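Truvley Puts the Bathroom Cabinet Back on the Cleaning List

New room-by-room guide from home care firm Plulach asks households to look below the countertop, possibly for the first time

ERKUM, August. Most people clean a bathroom from the shoulders up. The mirror gets done because it has a face in it. The faucet gets done because it is shiny and guests touch it. The cabinet door under the sink, eighteen inches from the toothpaste, is left to make its own arrangements.

Plulach, the home care company behind the Truvley line of washable cloths, would like to change that. This month it releases The Lower Half, a free printed guide to cleaning the parts of a bathroom that sit below waist height, along with a new two-pack of Truvley cloths for people who would like something to hold while they read it.

The guide runs to 19 pages. Plulach is aware that this is a lot of pages on the subject of wiping.

"The first draft was 80," said Nadiia Symonenko, who wrote it. "There was a chapter on hinges. I still think about that chapter."

The Lower Half takes one piece of furniture at a time and stays with it until it is done. The vanity comes first and gets the most room, partly because it is the largest thing in many bathrooms that never gets wet on purpose, and partly because Symonenko has strong feelings about raised molding.

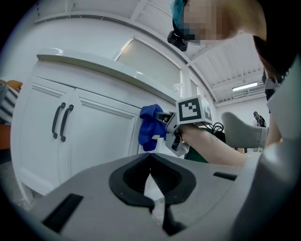 The main advice is to sit down. People who clean a low cabinet while bending over it tend to give it one pass and call it finished, and they miss the bottom rail completely. The guide tells readers to take their shoes off, get on the floor, and work with a soft cloth, damp and bunched up. A cloth folded into a neat square looks professional and skips every groove on the door. A crumpled one has corners everywhere.

From there the order is fixed. Start at the top edge of each panel, just under the counter. Follow the molding around, then do the flat middle, then the handle, then the patch around the handle, where fingers land when they miss. Doors before drawers. Go over everything a second time with a dry cloth, and leave the doors open for as long as it takes to have a cup of coffee.

Cyprian Ziółkowski, head of product at Plulach, says the cloths were the easy part. "We make a cloth. It picks up dirt, you wash it, it comes back. I have tried to describe this in a more exciting way to retailers and they can always tell."

He was less sure about the book. "My position was that adults know how to clean a cupboard. Then I went home and looked at mine."

The company held a Sunday tryout of the guide in Ostapchuk in the spring, inviting local households to follow the vanity chapter at home and write in with complaints. The complaints were plentiful and have been printed at the back. Several readers objected to the phrase "toe-kick," which they felt was made up. One wanted to know why the chapter assumed a person could get back up off the floor. (The final edition has a paragraph on cushions.)

Illia Tymoshchuk, who took part with his two teenage sons, reported that the job took longer than the guide claimed and that one of the boys had asked whether the cabinet had always been that color. "I said yes," Tymoshchuk wrote. "I was guessing."

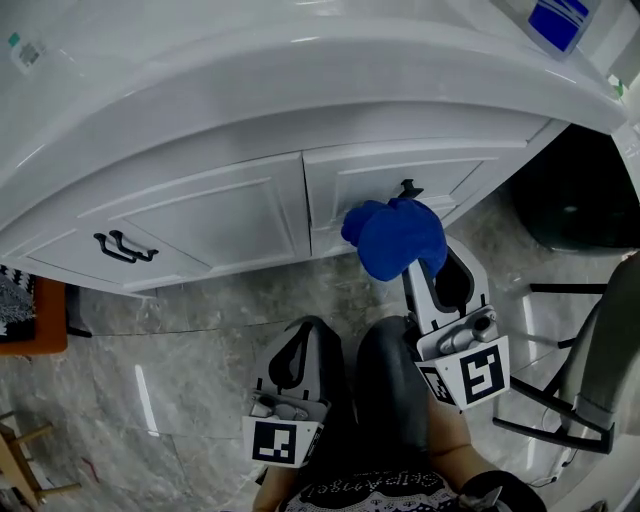 Handles get a section of their own. Bar pulls collect a line of grime along the back, on the side facing the door, and the guide suggests threading the cloth behind the bar and drawing it from end to end, the way you would dry between your toes. Knobs need a twist around the base. Cabinets that have both kinds will need both methods, and Symonenko asks readers not to write to her about which is better. She prefers bars and will not be drawn further.

White cabinets are covered in a boxed note headed "You Chose This." The note is kinder than its title. It recommends a light wipe every week over a heroic scrub twice a year, plain warm water for most marks, and a small drop of dish soap for hairspray, which settles on painted doors and then catches lint. Abrasive pads are ruled out on glossy surfaces. So is the green side of the sponge, even if you are only going to use it a little.

There is also a page on countertops, included over the author's objections. It says to take everything off before you start. Wiping around a package, a cup, and a bar of soap produces a clean counter with a map of your belongings on it.

Later chapters deal with the sides of the tub, the base of the toilet, door frames, and baseboards, in that order of dread. Each one ends with a line giving the time it should take. After the Ostapchuk tryout, these were all raised.

Vanderleia Batista, who runs the Erkum shop where the guide will first be handed out, has already read it through and marked her copy in pen. "It is bossy," she said. "I did my own bathroom on the strength of it. Then I did my mother's, and she has not spoken to me since, so it must have been dirty."

Batista plans to keep a stack by the register and expects the hinge question to come up.

Plulach will follow The Lower Half with up to 3 more guides, depending on how this one is received and how Symonenko's knees are. The kitchen is next. A volume on the inside of closets has been discussed and postponed by everyone involved, most of whom have closets.

"I would not say we expect people to enjoy it," said Yurii Karpenko, managing director of Plulach. "We expect them to open it in the bathroom, where they are sitting down already, and look across at the cabinet. After that it is between them and the cabinet."

AVAILABILITY

The Lower Half is free while copies last at shops that carry Truvley cloths, starting in Erkum and Ostapchuk. The Truvley two-pack goes on sale at the same shops this month. The cloths can be machine washed. Leave out the fabric softener, which makes them smooth and useless.

ABOUT PLULACH

Plulach makes cloths, brushes, and other household goods for cleaning by hand. It is based in Erkum. The unpublished chapter on hinges is available from the author on request, and she would be very pleased to get one.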